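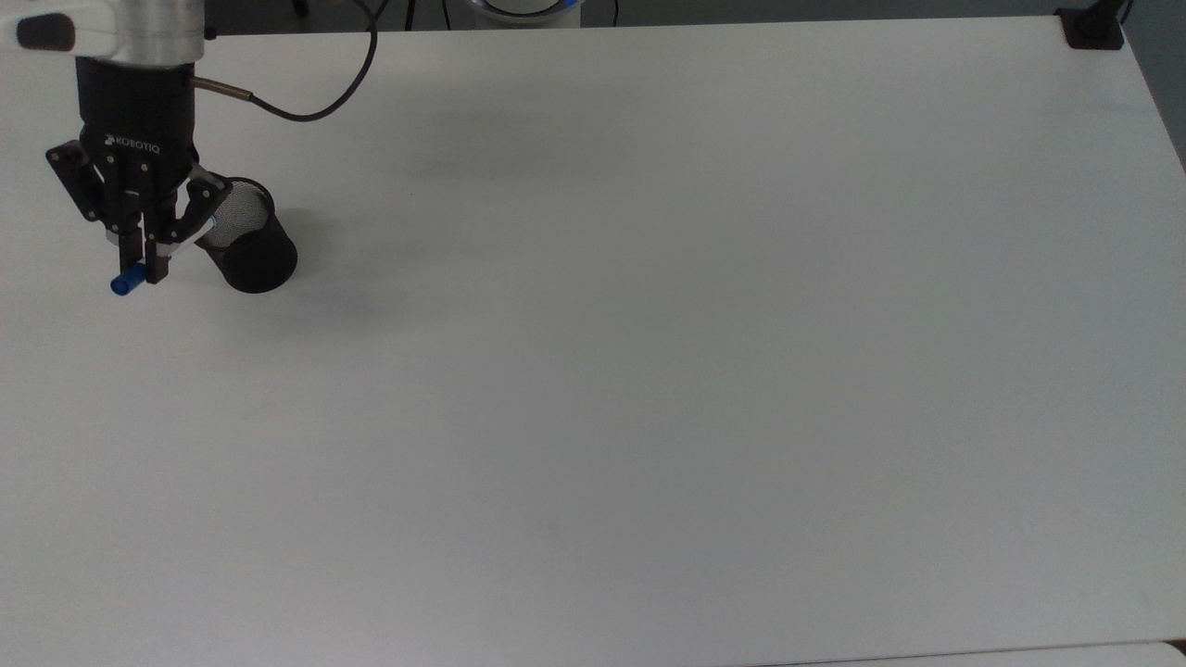
Why do felt pens have so many colours?
by Trevor Bouchard

Take a black felt pen and draw a thick dot on a coffee filter. Put the edge of the filter in a glass of water and wait a little. The water climbs up the paper, and when it meets the dot, the black begins to open. You may find blue in it, or purple, or even a bit of yellow!

Black ink is often a mixture. The makers put several dyes together until our eyes see only black.

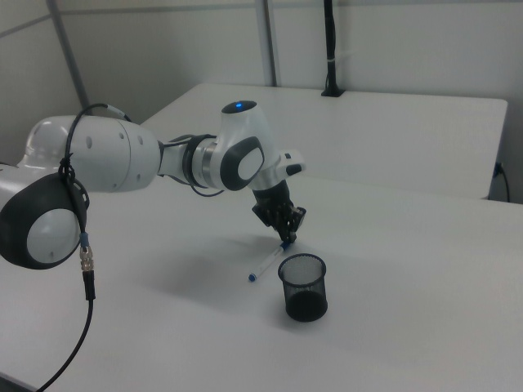
How does the water climb?

Paper is made of very small fibres, with tiny spaces between them. Water likes to stick to the fibres, and it also likes to stick to itself. So it pulls itself up from one space to the next. We call this capillary action. The same thing helps a plant to drink.

Some dyes love the water and travel far with it. Other dyes prefer to hold on to the paper, so they stop early. 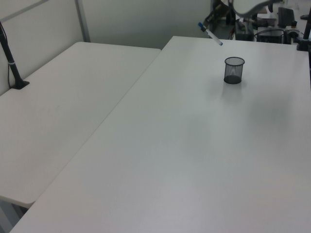

When the filter is dry, you will see the colours in bands, each one at its own height. The name for this is chromatography, a long word which comes from Greek and means "colour writing".

Try it also with brown and green. Permanent markers will not work, their ink does not dissolve in water.
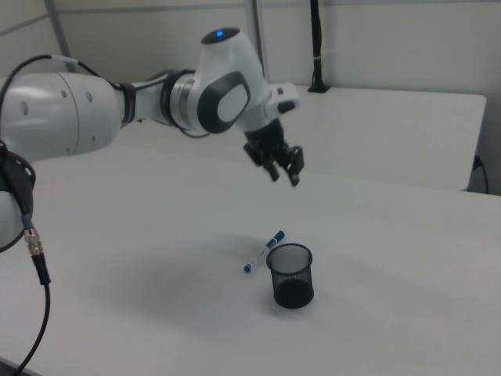
A robotic arm reaching across a white table.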